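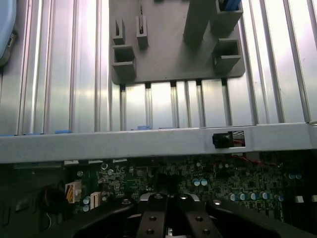 Why do I remember a birthday that never happened?

Posted by grumer_kid

My sister and I have been arguing since Tuesday. I have a really clear memory of my sixth birthday at the lake in Plillthorpe: the cake sliding off the picnic table, Dad laughing so hard he had to sit down. She says I had chicken pox and we stayed home, and Mom backs her up! I can still smell the sunscreen. Can a brain just make up a whole day?

Rafail Panagiotou

Yep, and it's really common. Each time you recall something you sort of rebuild it, and bits from other days (or stories, or photos) can get mixed in. I bet there was a lake trip and a cake disaster, maybe years apart. I spent ages telling people I broke my arm on the school bus. My brother did. I was four and sitting next to him. Ask your mom about the cake without mentioning the lake and see what she says. Feeling sure about it doesn't tell you much, sadly.

Macaraeg565

same thing here but with a dog we never owned. my cousins had one, so I guess that's where it came from

orkeo_jan

Check the backs of old photos if you have them, my grandma wrote dates on all of hers. Moms get it wrong too.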